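Chapter 6
Where Market Towns Come From

Stand in the middle of Cukedgate on a busy morning and you are standing on a decision more than 600 years old. Someone chose this spot, where the Avel can be crossed on foot in a dry summer, and said: bring your eggs and your wool here. People did, and they have kept on doing it! This chapter is about why a market grows in one place and fails in another, and it is one of my favourite parts of human geography (you can test nearly all of it by going for a walk).

The first idea is range, meaning how far a person will travel to buy something. For bread it is short. For a wedding coat it is long. A farmer with a loaded cart could manage 6 miles or so and still be home to milk the cows, and so the old market towns of the Avel valley sit like beads on a string. 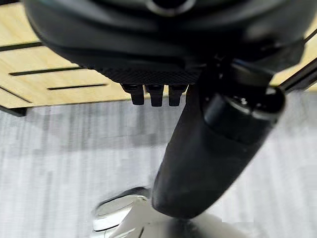
Oprea asks at this point whether the river did not matter more than the cart, and it is a fair thing to ask. Boats carried grain down to Virnstead long before the road was any good. Keep the question in mind when you reach the map work, where both answers can be argued well.

The second idea is threshold, the smallest number of customers a seller needs to stay in business. A greengrocer can live on a few streets, all of them wanting potatoes, beans and tomatoes every week. A clockmaker needs a whole valley. Put range and threshold together and you can begin to guess, before you look, which shops a village of 400 people will have. 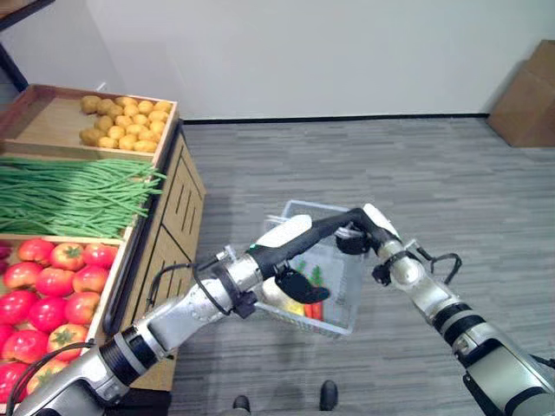
Humanities Department: Geography, Lower School

Now for the part that makes it all come alive. Towns compete. When Virnstead moved its market to the same morning as Cukedgate's, the smaller traders had to pick one, and each choice made the next trader's choice easier. Within 9 years Cukedgate had lost its cheese sellers altogether, though the cattle pens stayed full.
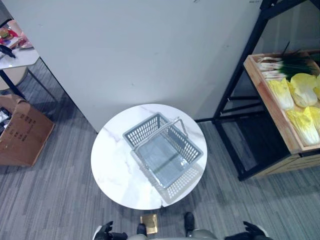
Cattle were a different matter, as they walk to market on their own feet and need water when they get there. Cukedgate had the ford and the meadow beside it, and Virnstead had only a paved square on a hill. We shall start with that hill in section 6.1, so have your contour map open and a soft pencil ready.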